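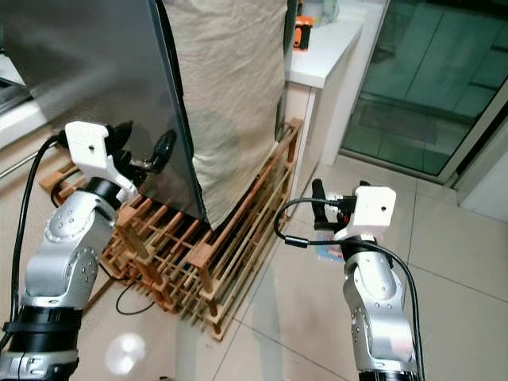
# Tracing a gripper that drops out when the arm reaches high

*Womside workshop notes, 4 July 2020*

The symptom is easy to describe. One gripper on a two-arm rig stops answering in the middle of a job. The arm carries on to its next position with the fingers wherever they happened to be, and a moment later the controller notices and stops everything. You restart it, it works, and you tell yourself it was a glitch.

I don't believe in glitches. I also don't believe the fault message, which on our Koster controller reads "tool communication lost, check tool firmware". We checked the firmware. We updated it and then put the old version back, and that used up an afternoon without changing a thing. The Koster manual gives the subject one paragraph, and the paragraph says to contact your supplier.

Our supplier suggested a new gripper. Before you buy one, look at the cable.

## Which rigs this applies to

Ours is the Bustthorpe rig: a pair of silver arms, each with a black gripper in a white printed housing, and a cable that leaves the housing in a loop and runs back down the outside of the arm. We use it for household jobs, mostly fabric over furniture and appliances. The job that kept failing was the tall one, pulling a cloth cover straight on an appliance that stands on a slatted wooden rack. Low jobs on the same day ran without trouble, and that should have told us more than it did.

If your cables run inside the arm, most of this page won't help you.

## Before you touch anything

1. Bring both arms down to a low resting pose under control. Don't cut the power with them up in the air unless you know for certain that your brakes hold. The brochure says ours do. I still support the arm.
2. Take any cloth out of the fingers by hand, after the stop is pressed.
3. Press the emergency stop and then isolate the supply. The stop button on its own leaves the tool connector live on our controller, and I would assume the same of yours until you have put a meter on it.
4. Wait 30 seconds before unplugging anything.

Move loose leads off the floor too. I have seen a foot go through one while its owner was looking up at a gripper.

## Step 1: find out where it fails, not when

Everyone looks at the times in the log first. The times are nearly useless. Ours looked random for as long as we sorted by them.

Export the log and put the joint positions next to each fault. The first dropout we could trust was at line 2,208, and the wrist angle there was close to the end of its travel with the arm stretched upwards. The next one had the same wrist angle. So did the one after that, on a different job that also reached high.

If your faults really are spread over all sorts of poses, stop reading this and go and look at your power supply.

## Step 2: move the arm slowly and watch the loop

Power up again, keep the speed at its lowest setting and leave the gripper empty. Jog the arm into the bad pose with one person on the stop button and nobody within reach. Watch the cable where it leaves the housing, and leave the screen alone.

You are looking for any of these:

- the loop going flat and pulling on the connector
- the loop catching on the edge of the housing, or on the other arm
- the cable twisting the same way on every pass and never quite coming back

Ours did the first. In the resting pose the loop looked generous, even untidy. Stretched up, with the wrist turned in towards the job, it had nothing left to give.

Printed housings deserve some suspicion here. They get redrawn whenever somebody wants the fingers a bit further forward, and the cable doesn't get any longer to match.

## Step 3: the wiggle test, and why I only half trust it

Isolate the supply again. Unplug the gripper end, put a meter across each core in turn and bend the cable gently near the connector. If the reading jumps, you have a broken core and can go straight to step 4.

If it doesn't jump, you have learned very little. Our cable passed twice. It only failed with the arm propped in the bad pose and the cable under the same pull it would have in use. Do the test that way, even though it is awkward and wants a third hand.

## Step 4: refit with proper slack

1. Replace the cable. Don't tape it, and don't solder a repair into the part that bends.
2. Clip it first at the gripper, then at the next joint down, with the arm held in its *most* stretched pose. We left 140 mm of spare at the wrist.
3. Return the arm to rest and see where the spare goes. It must not hang where the fingers, the cloth or the other arm can pick it up. Too much slack near fabric is a new fault waiting for you.
4. Turn the wrist through its full range both ways before you tighten the last clip.

Prollham sell a sprung cable guide for this. We tried one and it rubbed, so it lives in a drawer.

## Step 5: prove it

One good run proves nothing, and neither does a good morning. Run 200 cycles through the bad pose with the gripper opening and closing each time, first with no load and then with the cloth. Keep the log on throughout. If you get a single dropout, go back to step 2 and don't explain it away.

## The bit that bothers me more

A cable will wear out. What I mind is that the arm kept moving after the gripper had gone quiet. With a cloth in the fingers that means a tug on whatever is under it, and something tall on a rack is a poor thing to tug.

Look in your settings for the tool timeout and what it is set to do. Ours was set to "warn", straight from the factory. Change it to "stop", then test it by cancelling the gripper signal in software at low speed with nothing in reach. A tick in a box is only a claim.

We have asked Koster whether the default will change. The reply said it is under review for August. The setting stays on our start-up checklist until I have watched it stop an arm on a fresh install.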